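Review: the Camau cleaning robot and its Gondley scheduling software, six months in

I run housekeeping and maintenance for a guest house and language school that share one building, one boiler and one long-suffering lift. In May we took delivery of a Camau floor machine, together with a subscription to Gondley, the software that tells the machine where to go and, as we found out in the second week, tells the rest of us as well. I was asked to write up how it has gone for the other managers in our group, and was then told I could put it on the site if I took out the swearing. The swearing has been taken out.

What you get

The Camau is a squat grey thing about the height of a bedside table. It sweeps, scrubs and sucks up after itself, and it drives itself back to a dock that you will be told needs "a small area of clear wall". We gave it the alcove where the ironing board used to live. The ironing board has been homeless ever since.

Setting up took most of a morning. You push the machine round each floor once by its handle so it can learn the place, and it does learn. It knew our second floor corridor better than the fire inspector did. It does not like the threshold into the old wing, a brass strip that generations of guests have tripped over, and it will sit in front of this strip playing a three-note tune until somebody comes. We bought a rubber ramp. The ramp cost 22 pounds and is the best value item in this entire review.

The floors

Very good. I will be fair about this, as I was the one who argued against buying it. The corridors and the dining hall come up better than they did with the old upright scrubber, chiefly because the Camau does them every night and we did them when we could. The edges are so-so. Corners are left to the imagination. Battery life is fine for a building our size, and the dirty water tank is easy to lift out, though whoever designed the lid had a third hand.

Noise is a low moan, like a relative being asked to move their car. Guests on the ground floor have mentioned it. We shifted the start time in Gondley and they stopped mentioning it, or checked out.

The scheduling

Now for the part I was less ready for. Gondley works out how many hours the machine has "released" and offers to hand them back to you as a rota. When Nattawut Srithong, our operations manager, first opened the dashboard it showed 362 released minutes for the week, in green, with a little upward arrow. He was delighted. He asked me what we would like to do with them.

I asked the team. Kulap Meesuk, who has cleaned here longer than I have worked here, wanted to know where the minutes were kept, and whether she could have hers on a Friday afternoon in a lump.

What the software had done was take the time we used to spend mopping corridors and treat it as spare. Some of it was. But mopping the corridor was also when Kulap noticed the dripping radiator valve, and when Theerawat Nuchit had a word with the student in the end room who hadn't been down to breakfast. The Camau passes that door every night and has yet to ask how anybody is.

The rest of the time has gone into washrooms. Gondley can't schedule the machine into them (too narrow, too many pipes, doors that open the wrong way), so it schedules people instead. Before May, the work was a mixture: a bit of corridor, a bit of laundry, a few washrooms, a bit more corridor to straighten your back. By the end of the first month the machine had all the corridors and we had all the basins. 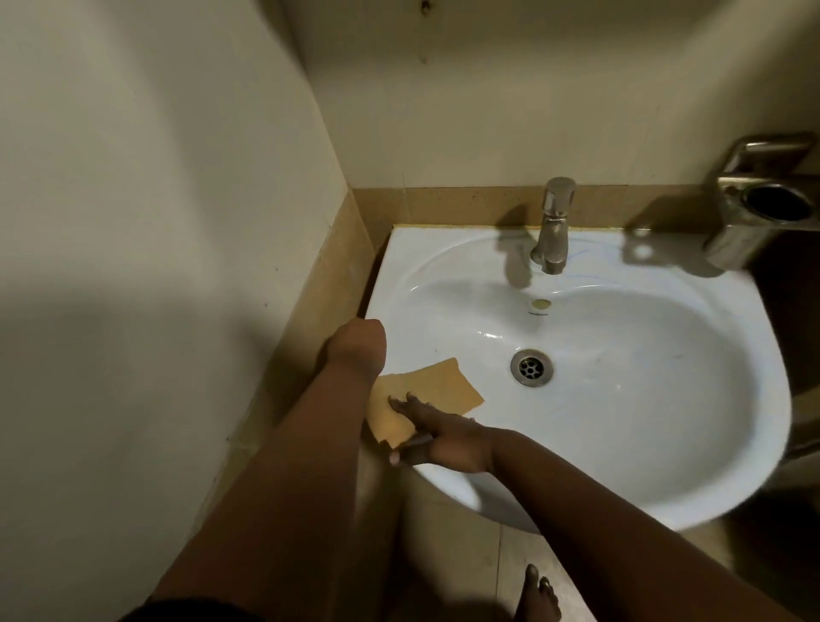 Basin, cloth, two hands. Gondley files this under "residual tasks".

I would like to have a word with whoever chose "residual". A basin takes a cloth and somebody willing to get into the corner with it. There is the drain, the overflow, the bit of sealant at the back, and whatever the last person left in the bowl. The app allows a fixed time for each one, whatever state it's in, and when you go over, the tile on the dashboard turns amber. Theerawat had an amber week and took it quite personally. He is a very thorough cleaner. He was amber because he was thorough.

We had a meeting about this in which everybody was polite. Napaporn Boonchu, who looks after personnel for our group, printed the rota for the month before the machine and the rota for the month after and laid them side by side on the table. She didn't say much. The second one had the word "washroom" on it so many times that it had begun to look misspelt.

What we changed

Three things, all of them possible in the settings, none of them suggested by the settings.

We switched off the time targets for anything done by hand. It's under Advanced, then People, which tells you something. The tiles went grey and stayed grey, and the washrooms carried on being clean.

We put a walk-round back into the rota. One person per shift goes down each corridor with nothing to push. Nattawut needed convincing, as on paper it looks like paying someone to stroll. Then the walk-round caught a leaking cistern on the first floor and he came over to the idea quite quickly.

We also gave the machine to the cleaners. To begin with it belonged to the office, meaning that Kulap had to ring upstairs to have it stopped. Now she and Theerawat have the login. They decide when it runs and which floor goes first, and they have named it, although the name was among the things I had to take out. I think this made more difference than the other two put together. People mind a machine a good deal less when they can tell it to go away.

Nobody lost a job, which was the first question everyone asked and the one the brochure takes longest to not answer. One vacancy wasn't filled. You may decide for yourself what to call that. Kulap has decided.

Support

Mixed. The Camau engineer came when he said he would, replaced a brush motor and drank his tea standing up. Gondley support is a chat window. I asked it how to add a task that wasn't cleaning, namely "talk to residents", and it wanted to know how many square metres that was.

Marcela Murín, who does my job at our sister building, tried the Nakpan machine before settling on the same one as us. She found it quieter but forever getting itself wedged under beds. She also looked at Sisow for the scheduling, and liked that it let staff swap shifts between themselves, but it wouldn't talk to the robot. The robot, I gather, wouldn't talk to it either.

Costs

The subscription is 451 pounds a quarter, and pads and brushes come on top. Keep the pads in stock. We ran out once and it went round all night anyway, moving the dirt about in very straight lines.

Would I buy it again

The machine, yes. Eight out of 10. Backs are better for it, and I include my own. The old scrubber weighed as much as a pony and had the steering of one.

The software, five, and two of those are for the off switch. If you do take it on, get the people who clean into the room before the dashboard is set up, and ask them which bits of the job they'd be glad to see the back of. Ours would have said the basins.

Posted 11/13/18. Managers wanting to see it run can come by any evening after the dining hall closes. Use the side door, and mind the brass strip.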